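About Us

Lakent is a small research company working on one question: how does a robot arm learn to do a household job in a kitchen it has never worked in before? We do not build arms and we do not sell them. We work on the training method, publish what we find, and license the software to companies that make home and care equipment.

The company was started by Noel Bautista and Palesa Masilela, who had worked together at Crichton on warehouse picking. Warehouse robots do well because the shelves, bins and lights stay the same. Both founders wanted to see what happened when none of that was true. They rented two rooms above a print shop in Kallcombe and put a kitchen counter in one of them. We have since moved downstairs and now have more space, but the original counter is still in use.

What we work on

Our main method is called Patombridge. Most systems that learn from people need a large number of demonstrations of each task, recorded in the same place where the robot will later work. Patombridge splits the learning into two stages. In the first, the model learns how objects tend to move when they are pushed, lifted or slid, using recordings from many different kitchens. In the second, it gets a short set of demonstrations of the actual task. For most of our tasks that set is 20 demonstrations. Before we split the stages, we needed 300 to get a usable result.

The counters stay cluttered during recording. Early on we cleared everything away except the object being moved, and the results looked very good until we put the cans and mugs back. The model had learned to depend on a bare surface. Now people set up each counter the way they would at home and leave it that way.

Results so far

In our last full test we ran 138 trials on counters that were not part of the training data. The arm completed the task in 133 of them. The five failures all involved flat objects lying close to a wall, where there is little room for the gripper to get behind the far edge. That problem is most of what we are working on at the moment - Palesa's group is testing a different approach angle, and Noel's group is looking at whether the model should slide the object forward before trying to grip it.

We count a trial as complete only if nothing else on the counter has been knocked over. A person checks every one. We report failures by object and by position, and the full table goes out with each paper.

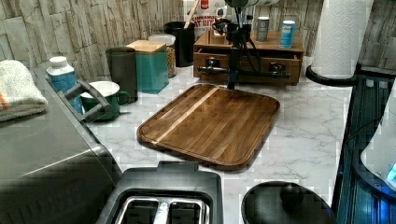 Gripper at the far edge of a cutting board, kitchen counter setup.

How we are organized

The learning group writes and trains the models. The recording group runs the arms, collects demonstrations and keeps the equipment working. New staff spend their first month in the recording group whatever job they were hired for, and most of them find it useful to have driven an arm by hand before they try to write code for one.

We take interns from August through the end of the fall term. They work on a single task from first demonstration to final test and are named on any paper that uses their results.

Working with us

We are open to joint work with university labs and with companies that have their own arms. Patombridge runs on most two-finger grippers with little change. If you have a task in mind, send us a short description of the object, the surface and what counts as done. Visits to the Kallcombe lab can be arranged through the front office, and mornings are best - the arms are usually running by 9:30.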